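Sunday, 30/05/2021

**Lasa opens its second tea room in Arnley this October, and yes, the scones are coming too**

Hi everyone, Ayman Bensaid here, owner of Lasa. My sister told me a press release should be written by somebody sensible in the third person, but I've never managed to talk about myself that way with a straight face, so you're getting it from me!

The news: we've signed the lease on the old Sartori shoe shop in Arnley, right across from the post office, and we're turning it into a tea room. Doors open in October. If you grew up in town you probably got your first school shoes there (I did, brown lace-ups, hated them). The Sartori family has been lovely about the whole thing and they've let us keep the long bench by the window where everybody used to sit and get measured. It's being re-covered in green.

We'll have 70 seats inside and another 20 out back once the yard is paved. That's a big jump for us. The first Lasa is so small that on Saturdays people drink their tea standing on the sidewalk, and while some of them say they like it, I'd still rather give them a chair.

The menu is mostly what you know. Black teas, the smoky one, the mint one, my mother's orange cake, cheese scones until they run out. New for Arnley is a proper lunch: two soups a day, flatbreads, and a lentil salad I've been fussing over since winter. We're also starting a loose-leaf counter, so you can buy by the ounce and take it home in your own tin. Bring any tin you like. I've been using an old cookie tin for years and the tea doesn't mind.

Our blends are still coming from Uritico, the small importer we've bought from since day one. They're putting together a house breakfast tea just for the new place, and we've tasted so many versions that I've started dreaming about it. It's strong, it takes milk well, and it still needs a name. Send me your ideas, please, because mine are terrible.

We're hiring as well. I need bakers, servers, and one brave person for the early shift (oven on before sunrise, free breakfast, you pick the radio station). You don't need tea room experience. Stop by the first Lasa any weekday after three and ask for me, or leave a note at the counter with your phone number on it.

For opening week we're giving away 265 pots of tea, first come, first served, one per table. There will be music on the Friday evening, and we've got 130 invitations for that, which you can pick up from the counter starting in September. They're free, but please only take one if you really plan to come.

On the practical side, there's a ramp going in at the front door, the restroom is on the ground floor, and dogs are welcome in the yard. Parking is behind the library.

Reporters and food writers who'd like to look around before we open are very welcome. The floor is half up at the moment, so wear shoes you don't care about. I'm happy to talk, and I'm told I'm hard to stop.
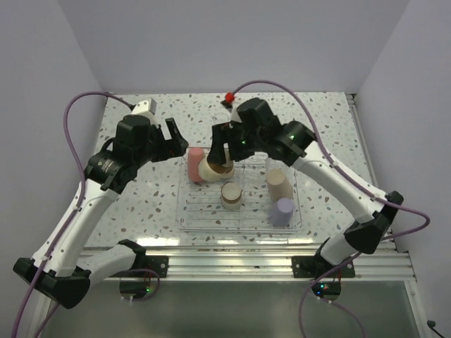
One more thing about the cups. We're keeping the mismatched ones in Arnley too, so if you have a favorite at the first shop, you'll have to find yourself a new one. Donations of teapots are also welcome, with lids if possible. Leave them at the counter with your name and I'll put a pot of something on for you.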